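Imlow Work Trousers, Black

Home > Clothing > Trousers > Workwear

Product code: IML 372
Price: £75.00 including VAT
Colour: Black
Availability: In stock, usually sent out within 2 working days

The Imlow is a straight-leg work trouser in a midweight cotton twill. It was first made for stage crews and kitchen staff who wanted a plain black trouser that could be washed hard every week, and it has been in our range ever since with only small changes. The current version has a slightly higher back rise than the one we sold before, and the belt loops are wider.

Fabric

The cloth is a cotton twill with a small amount of elastane, woven and dyed for us by Coelho. It has a matt finish and does not shine at the knee in the way that polyester blends do. It is stiff when new and softens after four or five washes. Some customers find it heavy for high summer. If you work in a hot kitchen, look at the Borum, our lightweight trouser, which has the same leg in a thinner cloth.

The dye is reactive and holds well at low temperatures. Like any black cotton it will fade in time, first along the seams and then across the seat. Marcus Rosenthal, who cuts the patterns, recommends buying two pairs at once if you need them to match for uniform, as cloth from separate dye lots can differ a little.

Sizing

Waist sizes run from 28 to 44 in even numbers. Leg lengths are 30, 32 and 34. Measure a pair of trousers that already fits you, laid flat and fastened, straight across the top of the waistband, then double the figure. Compare this with our size chart and not with the number on your old label, because makers differ.

The Imlow sits just below the natural waist. If you are between sizes, take the larger one and wear a belt. The cloth shrinks by up to 2 per cent in length on the first wash and this has been allowed for in the leg measurements.

Hemming is free on the first pair in any order. Please give the finished inside leg you want in the notes box at checkout. Hemmed trousers cannot be exchanged unless there is a fault.
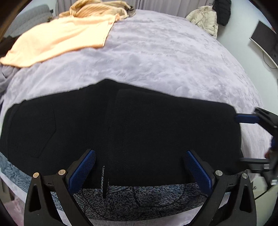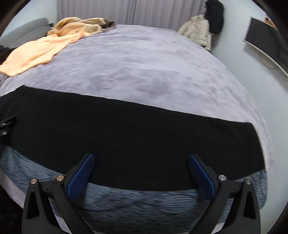
Black cloth on pale lavender-grey bedding.

Washing and care

Wash at 30 degrees, inside out, with dark colours only for the first three washes. Use a liquid detergent. Powder can leave pale marks on black cotton, particularly in hard water areas. Do not use bleach or any stain remover that contains it.

Do not overfill the machine. Heavy twill needs room to move and will come out with hard creases if it is packed in. Shake the trousers out as soon as the cycle ends, pull the legs straight and hang them by the hem. They can be tumble dried on low, but this shortens the life of the elastane.

Iron on the reverse with a medium setting. If you need to iron the outside, put a thin cotton cloth over the trousers first, as a bare iron will glaze the surface.

Fluff and pet hair do show on this colour. A damp rubber glove wiped in one direction takes most of it off.

Repairs

We repair Imlow trousers at our Justemley workroom for as long as there is enough sound cloth to sew to. Zips, buttons and split seams are free in the first year. After that there is a charge for each job, which Gwenllian Rosser in the workroom will confirm before she starts. Please send trousers clean. Allow three weeks, or four in March and September, when the school uniform work comes in.

Spare buttons are sold separately in packs of six.

Delivery and returns

Standard delivery within the UK is £4.50. Orders placed before noon normally go out the same afternoon if no hemming is needed. Hemming adds three working days.

Unworn trousers can be returned within 30 days with the swing ticket attached. Try them on over clean underwear and keep them away from pets until you have decided. A returns slip is printed on the back of your delivery note. Return postage is paid by the customer except where an item is faulty or we have sent the wrong size.

You may also need

Borum lightweight trouser, black or navy
Imlow apron, black
Plain leather belt, 35 mm
Spare button pack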